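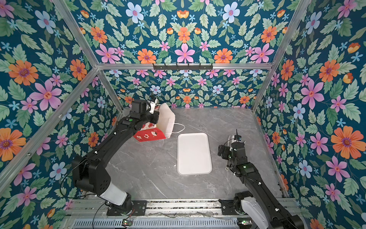

Porkik bimanual packing study: frequently asked questions

Last updated 26th February

What does the study measure?
Whether a two-arm policy trained against one set of wall coverings still works when the walls change. The task, the arms and the camera position are held fixed. Only the background and floor coverings are swapped.

Why patterned wallpaper?
Plain walls make object boundaries easy to find. A floral print puts strong colour and closed shapes behind the grippers, and a policy that has latched on to the background tends to fail early.

How many coverings were used?
16 for training and two held out for testing. The held-out pair was chosen by Ditte Arnardóttir before any training runs began.

How large is the training set?
1,836 demonstrations, all teleoperated, recorded at the Bramolville and Stornholm sites. Failed attempts are kept but flagged, and are not used for training.

Are the two arms controlled separately?
No. One policy outputs joint targets for both arms at each step. We tried separate policies in September – the arms often reached for the same item – and dropped the idea.

What counts as a success?
The named item must be inside the tray, with both grippers open and clear of it. A bag with its handle hanging over the rim counts as a failure.

Can I compare my results with yours?
Only if you use the same test coverings. Print files and the scoring script are in the Chareonsuk repository, under release 11.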